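2018-05-07

Pondetitz waste weighing, second go

Read the Wragg report again over coffee and I like it less than I did the first time. The headline is that we could cut what leaves the building as general trash by a third if everyone gave up their desk-side wastebasket and walked to a shared sorting station. Starkero want to roll that out on both floors in September. Before they do I'd like to see one number in it that I could get again myself.

What bothers me, in no particular order.

The "before" weights were taken in the week of the stockroom clear-out. I remember it well, I carried half of it. Old binders, packing foam, two dead chairs in bits. If any of that went over the scale then of course the "after" looks good. The report says "a typical working week." Nga Âu has asked Wragg for the daily sheets and so far has a polite email back and no sheets.

Weights are given to the gram. Our floor scale (the Grundari) drifts. I put the 2 kg brass weight on it this morning, took it off, put it back, and got a different reading each time. Not by much, but a basket of office trash doesn't weigh much either. A used paper towel, a yogurt pot, some envelope windows. I'd trust that scale for a full sack and not for a single basket, and their table is nearly all single baskets.

No mention of tare. Did they weigh basket and all, or lift the bag out? If they lifted the bag out, was the liner counted as trash? Small thing for one desk. For a whole floor where half the liners get changed with next to nothing in them, it could be most of the difference they're claiming.

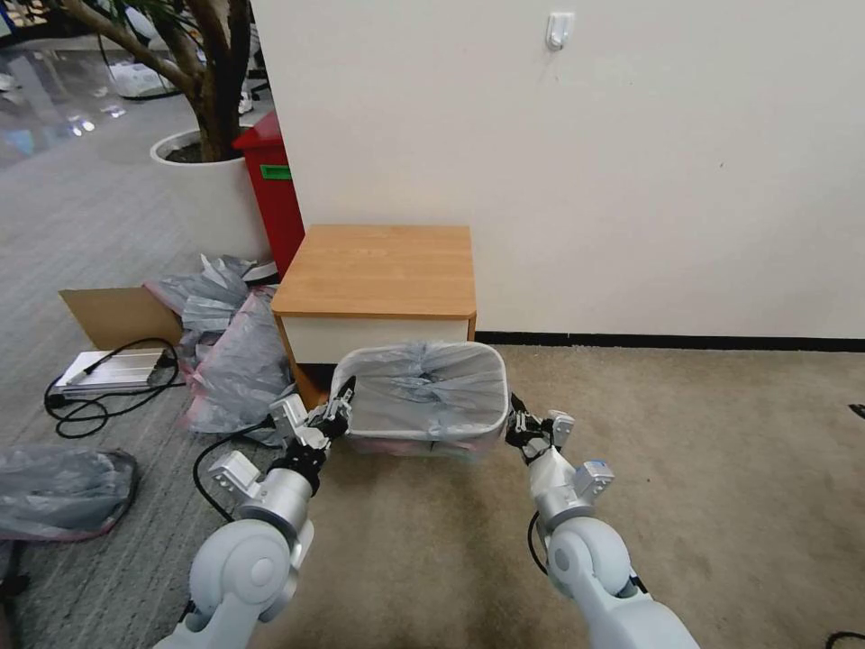 Did my own run after lunch with Sơn La. We kept it dull on purpose. Pooled the general trash from the upper floor into full sacks and weighed only those, brass weight on the scale before and after each sack, reading rejected if the two checks disagreed. We had to throw out 4 readings that way and repeat them. Slow, and the corridor smelled of orange peel, but I believe what's on the sheet.

Then the sort. Sơn La wanted to use Wragg's categories so we could compare. I agreed and regretted it. "Mixed recoverable" turns out to be wherever you put things when you're tired. Coffee cups with lids on went in there for me and in general for her, and neither of us could find a line in the report that settled it. If two people at the same table can't agree, I don't see how a percentage with a decimal point means anything. We did one sack each, swapped, and sorted again blind. The paper fraction came out close. Everything else moved around enough that I won't write it down as a result.

Things I'd be willing to say out loud at this point:

Paper towels from the washrooms are a bigger share than anything from the desks. Wragg doesn't list washrooms at all.

Food goes up after the catered meetings and drops again. A single week either side of a change will tell you about the meeting calendar and very little about bins.

Liner use is probably worth a look on its own account. The supply cupboard log says 107 rolls were signed out last year, and I can't make that match the number of baskets whichever way I do the sum. Either the log is wrong or people take them home. Wouldn't rule out both. 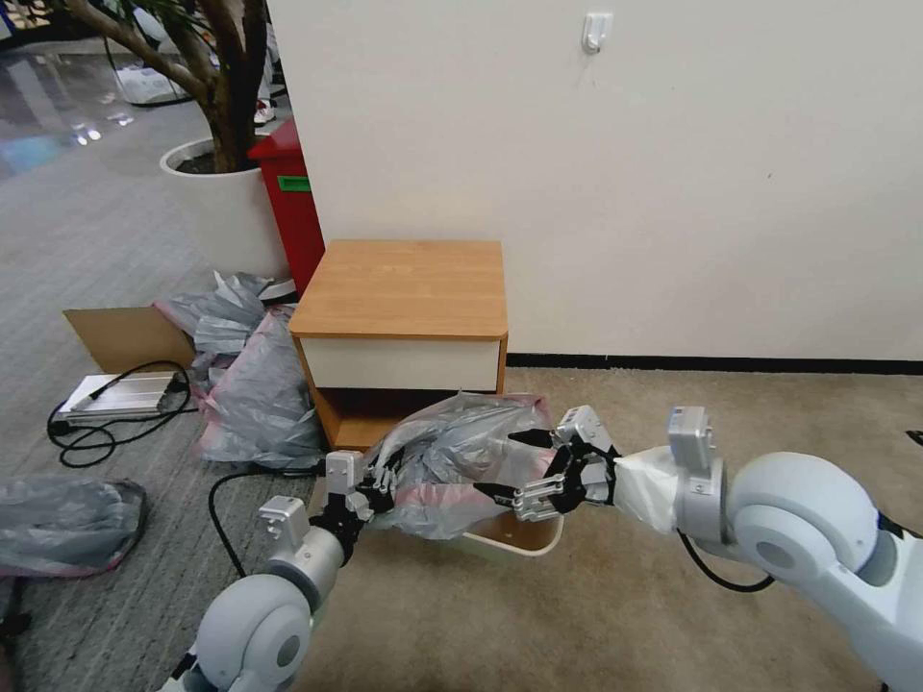
Nga Âu thinks I'm being hard on them, and that a shared station is a sensible idea whatever the figures say. Could be. I've no attachment to desk-side baskets. But Starkero are selling it to us on the figures, so the figures ought to hold up. And the one building I know of that did this ended up with people keeping a carrier bag hung on a drawer handle, so the trash was still at the desk and now it wasn't on anyone's list.

What I'd accept: about 6 weeks of full-sack weights with nothing changed, then the same again with the station in, washrooms included, catered days marked. Written sorting rules, one page, cups dealt with by name. Checks on the scale recorded next to every reading. Wragg can do it or we can, I don't mind which, as long as the raw sheets go in the shared folder.

To do: get the Grundari looked at, the front left foot rocks. Ask facilities who fills in the cupboard log. Chase the daily sheets. Sack numbers from today are on the clipboard, Sơn La is typing them up, don't wipe the ones marked R because those are the repeats.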